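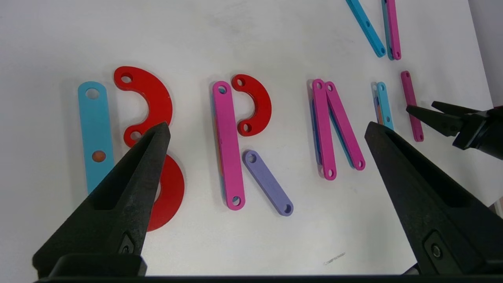
How many examples does a robot need before it can spell a word out of plastic bars?
More than the people selling the idea like to say, and the number matters less than how different the examples are from each other.

I've been asked that first one a lot since I started spending my evenings on the Reststead project, so there's my short reply. The long one is going to be grumpier.

For anybody new to this blog: Reststead is a small group of us trying to teach a pair of robot arms to build letters from flat bars and arcs with holes in the ends. Straight piece for the stem of a B, two curved pieces for the bumps. A person drives the arms, everything gets recorded, and then a learning system is fed the recordings and is supposed to pick up the knack. My share is driving, sorting the recordings and complaining about both.

As of Monday, September 16, 2024, we have 1,545 recordings. That sounds like a lot. It went on a slide and people nodded at it. I've been going through them one at a time and I don't think we have anything close to 1,545 examples of anything. We have a few dozen examples, repeated until the folder got big.

Take the letter R. You need a long bar, an arc for the bowl and another bar for the leg. There are plenty of ways to go about it. You could put the leg down first. You could pick up the arc by its middle or by one end. You could set it down badly, push it with the side of a finger and get it where it should be. What do our recordings show? Bar, arc, leg. Bar, arc, leg. Same order, same grip, same little pause before letting go. After the first hundred or so I could tell which of us was driving from the pause.

I brought this up with Jussara Fontes, who runs our training jobs, and she thinks I'm half right. Her view is that a steady demonstration is easier to learn from, and a pile of people all doing it their own way turns to mush. Fine. I've seen mush. We had a batch in May that was supposed to be "natural and varied" and what came out the other end was an arm that hovered over the table as if it had forgotten what it came in for.

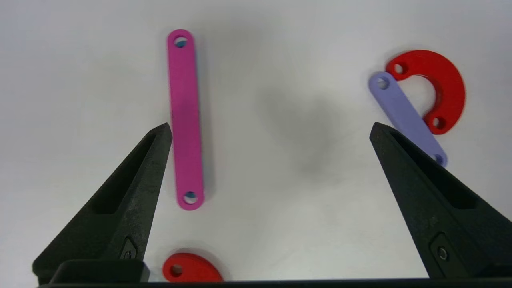 But there's a difference between five people with five habits and one person deliberately starting from a mess. What I want is messier starts. Put the leg of the R down crooked and then fix it. Leave an arc turned the wrong way and make the driver deal with it. The machine is going to meet its own bad placements all day long once it's running by itself, and if we have never recorded a repair, where exactly is it supposed to learn one?

So I went looking for repairs. I watched everything, which took me most of two weeks and a great deal of coffee, and I marked every recording where something went wrong and the driver recovered without starting over. There were 7. The reason is boring. Our rule was that a fumbled run gets thrown out, so a driver who nudged a bar out of line would stop, reset the table and go again. We'd been very carefully deleting the most useful thing we made.

I also pulled 364 recordings out of the set entirely. Some were doubles with different file names. Some had the label for the wrong letter. A good number had the arm sitting still for half the running time while the driver thought about where to go next, and if you feed a system that much sitting still it will learn to sit still. I don't blame it.

Then there's the stacking problem, which I've argued over with everybody by now. When one bar lies on top of another, all you get of the lower one from the wrist camera is a sliver of color down the side. A person glances at that and knows there's a second bar there. Does the system? The Grastine notes we borrowed our setup from say it sorts itself out with enough data. "With enough data" is doing all of the work in that sentence, and I'd like to know who has checked. We haven't. Our score only asks whether the finished letter looks right, and a letter with two extra bars hiding beneath it looks right.

The fingers get in the way as well. They're long and they come up from both lower corners, so there is always part of a letter behind one of them. Which part depends on where the arm happens to be. I used to think of this as a nuisance to be fixed with a better mount. Now I think it's simply how things are, and what we need is recordings that come at the same letter from more than one side, so the hidden bit isn't always the same hidden bit.

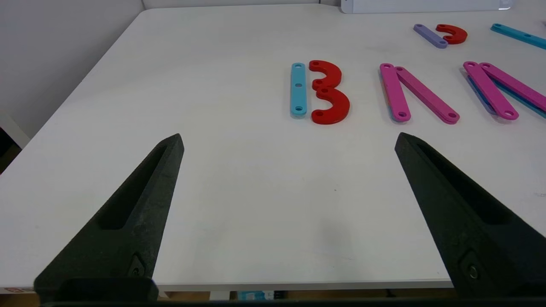
From off to one side, a B whose stem sits a little apart from its curves can pass for a 13. I find that funny, and also a bit worrying, considering how few of our labels say anything about where the arm was. A label that reads "B" is only a note about what the person meant. It tells you nothing of what the camera got.

My proposal, which I've sent around and which has had one lukewarm reply, is to stop adding to the pile for a while. Record 50 new runs, all of them starting from trouble: arcs facing the wrong way, bars on top of bars, a letter half built and off-center. Keep the fumbles. Write down where the arm started. Train once with them and once without, same settings, and see if it makes any difference at all.

It might not. I've been wrong about this stuff before, loudly, in the Ullgate posts, and those are still up if you want to enjoy them. Jussara's bet is that we'll get a small bump on repairs and lose a little on the clean runs. Mine is that the clean runs were never as good as the score said they were.

I have the table on Thursday evening. If I get through the arcs I'll put the results up, whichever way they go. Comments are open, but please don't send me the "data is the new oil" article again. I've read it.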